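The Plates Stay Out

I own too many plates, and I've stopped feeling bad about it. It started with a box at the Doolan flea market one April, 45 mismatched pieces for less than I'd normally spend on lunch, and it has gone downhill from there (my husband would say uphill, since they're stacked over the fridge now).

What finally changed things was a Tuesday night at Mateja Nikolaidis's place in Astton. She cooks for a crowd and she doesn't put her plates away. They live in the rack, standing up, right where she washes them. I asked if she ever missed having a tidy counter and she laughed so hard she had to set down the sponge.

"I used to have a cabinet," she said. "I opened it 80 times a day!"

So I went home and tried it. I gave up one shelf, bought a plain wire rack, and kept out only the plates I like looking at. That last bit matters more than I expected. If a plate is going to be on show all week, it should have something going on, like a colored rim, or big bold lettering, or a few words to cheer you up on the way to the toast. The dull ones went to my sister.

I've picked up a few habits along the way. I hold a plate by the rim and tilt it under the light before it goes in the rack, which catches the smear of egg I always miss. I leave a gap between the heavy ones. And I wipe up the splashes before bed, most nights anyway. My mother's good platter still gets its own cupboard, wrapped in a towel, and she calls to check.

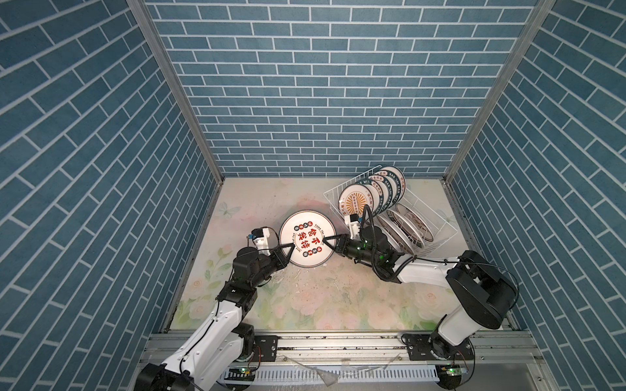
"Enjoy the meal," says the plate with the red characters, with more in the rack.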